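Why does bread puff up?

I bake bread nearly every week, and I still love peeking under the towel! The secret is yeast. Yeast is alive - it's teeny tiny, and it eats the sugars in flour. As it munches, it makes gas, and the gas gets stuck in the stretchy dough like air in a balloon. So the dough grows and grows.

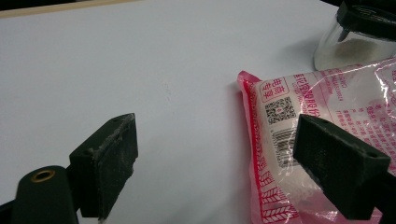 Pomumus Junior Cooking Club

Want to try it with me? Ask a grown-up to help with the oven. My next page is all about pancakes - yum!

Filipa Mota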